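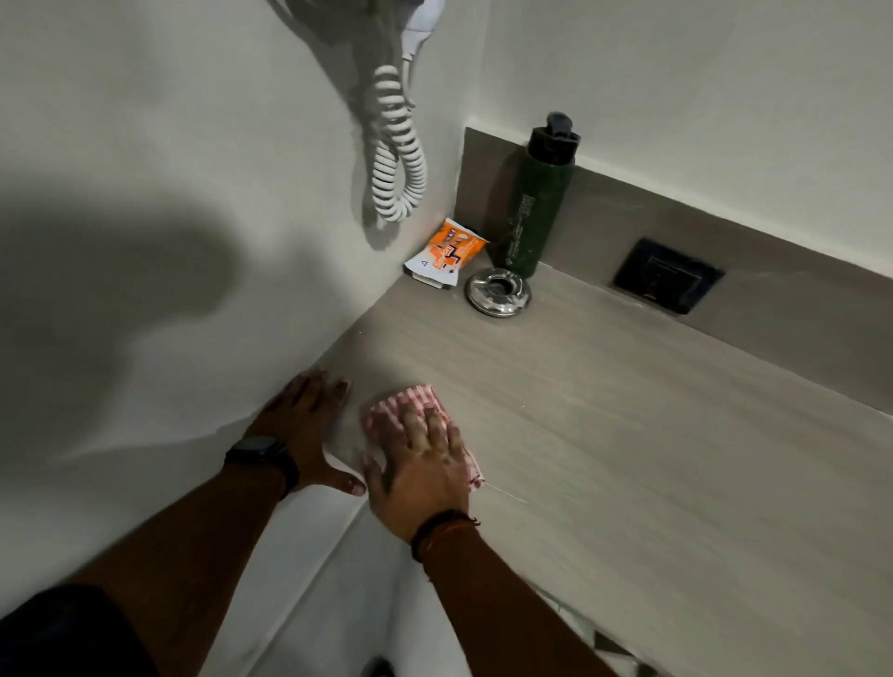 Monday, May 11, 2020. Wiping again, and whether Beto can be trusted with a counter by November. Short answer no, longer answer depends what we mean by wiped. Flat open stretch is solved as far as I'm concerned, planner lays down its stripes and the force loop keeps up. Corner by the wall is where it all goes. Person just puts the left hand flat down and leans, right hand pushes the checked cloth about with the fingers half curled over it, and I have no line in the controller for either. We treat the second arm as spare. Also the bottle at the back and that coiled dryer cord hanging down the wall — both sit in our keep-out volume, so the planner would throw away most of the corner before it starts. Cinzia wants the keep-out shrunk. I want the bottle lifted and put back. Not agreed.

Sim numbers from the weekend run. 2000 corner wipes, 1177 passed on coverage. Rest mostly cloth bunching under the fingers, then the wrist stalls, then it times out. A few where it wiped fine but pushed the object along in front of it until it hit the backsplash. Counted those as passes at first, took them out again, so don't use the number on the old sheet. Friction value is still the one Santino measured on the old bench top, need to redo it on something closer to a real counter.

Fono (the cloth model) is slow. Mesh is too fine, dropped it by half, no diference in coverage that I can see. Leave it there.

Bits and crumbs, different job altogether. White specks on a grey top are the kind case for the camera and we still lose them as soon as a hand shadow goes over. Thresholds were set under the bench lamp, no soft shadows in there at all. And some of it wants picking up, fingertips pinched, where a cloth would only spread it. Specks round that round steel fitting are the worst, Beto would brush them straight into the slots. Then there's the crumpled tissue. Rubbish? Tool? Detector says cloth, at high confidence, and goes to wipe with it.
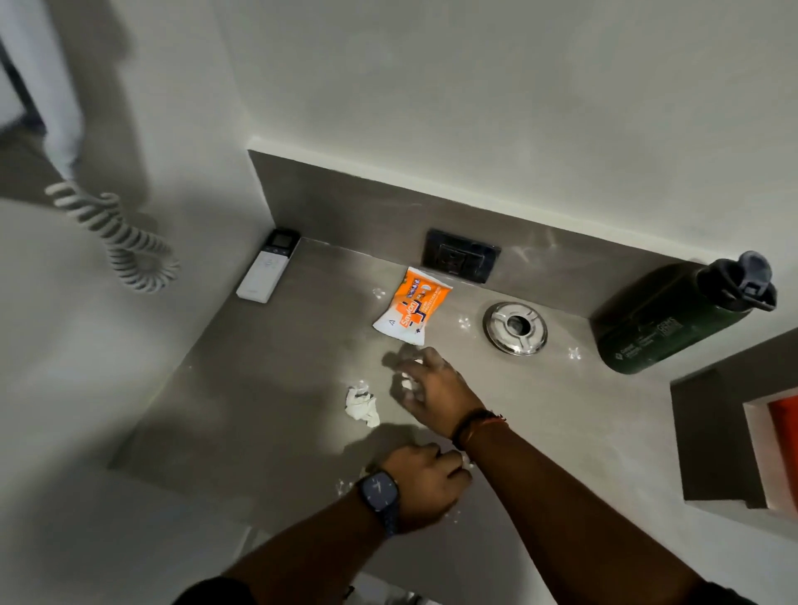 Jolene reckons we are testing the wrong thing: a chore is finished when someone walks past and doesn't redo it, and coverage per cent tells us nothing about that. She would score it by asking people cold, clean or not clean, and bin the rest. She also said Sanna's gripper will never pinch anything that small and we should stop promising it.

Don't agree on the gripper, not yet. New pads from Hekitent have a softer edge, haven't been tried on anything below rice grain size. On scoring she has a point. Would keep coverage for debugging and put her yes/no on top.

To do
— keep-out: try "movable" flag for bottles, leave cords as hard no-go
— left arm: brace on the counter, light load, see if the right wrist stops stalling
— tissue vs cloth, more crumpled ones in teh training set
— refriction test, ask Santino where the two load cells went
— Vittoria to rerun the failed wipes only, not the whole lot

Bench free after lunch, starting with the brace.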